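3.2 Ready posture and clear-floor rule

The Pliron procedure requires every trial to begin from a fixed ready posture. Both hands are held low in front of the body, palms facing inward, and the operator may not start recording until the posture has been confirmed in the head camera view. Of the 370 trials logged at the Hilden site, 285 were run under this rule. The remainder predate it and are excluded from Section 4.

Furniture and bins may stay in the room during a trial, provided that the floor directly in front of the robot is left open. Figure 2 gives the operator's view at the confirmation step.

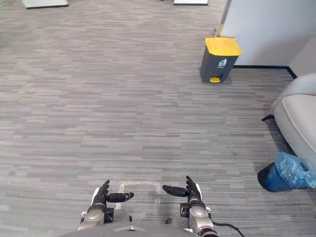

Figure 2. Head camera view with both hands in the ready posture. A pedal bin with a yellow lid stands at the wall; a blue waste bin and part of an armchair are at the right.

Two further conditions apply. First, the minimum distance between either hand and the nearest object is set at 200 mm, measured from the outermost point of the hand, including any plate fixed to it. Secondly, loose items such as bin liners count as part of the object that holds them, and the distance is taken from the liner if it extends past the rim.

A trial that fails either condition is stopped and logged under the Ingvarsson fault codes. The first review in March found 13 such entries, most of them caused by chairs moved between trials. The distance check was then placed after the posture check in the operator's list.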